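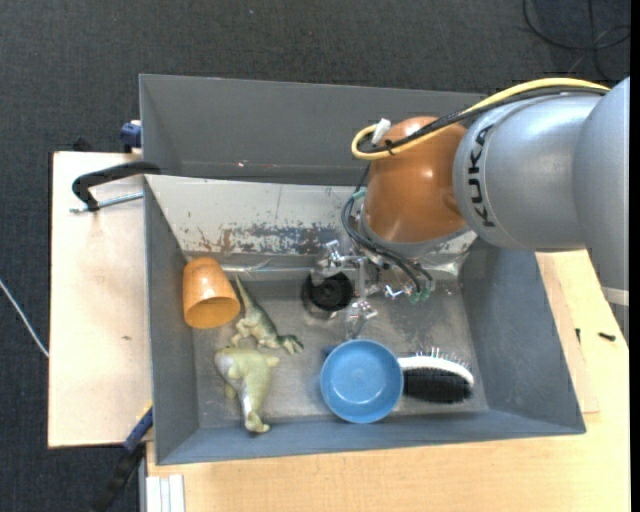

January 18, 2024. Day two of sorting out everything that came out of the old kitchen, and I am so tired of bowls. Who owns this many bowls? I thought I had maybe a shelf of them, and then I opened the boxes from the Kallcombe apartment and they just kept coming, each one wrapped in its own little sheet of newspaper from August. I've decided that anything without a home by tonight goes in a bin. The big gray one on the light wooden table, with the sloping sides, is deep enough to swallow a whole cupboard, and the blue bowl looks tiny next to all that gray. I have a real soft spot for blue dishes and always have, so you can guess how the "be ruthless" plan is going.

Anyway! Progress. The Hoveck cabinet is finally empty, scrubbed and lined. I used the leftover shelf paper with the little lemons on it (I know, I know, but it was that or the brown) and cut the last sheet a good inch too short, so there's a bare strip at the back that I'm going to pretend I can't see. The plates went in first because they're heavy, then the mugs, and after that I ran out of steam and ate crackers standing up for lunch.

I found three can openers. Three! And I've been opening tomatoes with the awful one that chews the lid for as long as I can remember. I kept the one with the red handles and put the other two in the giveaway box, then took one back out an hour later in case the good one breaks. This is exactly how I got here in the first place.

Also found: the missing lid to the Lykkegaard casserole, which was inside a stockpot, inside a different stockpot. I was so happy I made a casserole. Well, I made noodles and put them in the casserole with the lid on, and that counts. It needed more salt and I burned the roof of my mouth.

Bowls again. What I've settled on is that the cereal ones live at the front where I can reach them half asleep, mixing bowls nest on the bottom shelf, and the odd ones have to earn their spot. I had eight in the odd pile at breakfast and I've talked myself into keeping most of them. The chipped one with the fish can hold keys by the door. The tall one is ugly but it's perfect for whipping cream, and I do that twice a year, so it stays too.

My back is not thrilled with me. I should have put a towel down before kneeling to do the bottom shelf, and I'll write that here so I remember it tomorrow when I do the drawers. The drawers scare me a bit. There must be some 300 twist ties in the left one alone, plus whatever is making it stick halfway.

Need to buy: felt pads, dish soap, one more roll of shelf paper (not lemons), and batteries for the kitchen clock, which has said ten past four since we got back from the lake. Going to soak in the tub now with the door shut and the giveaway box out in the hall where I can't get at it.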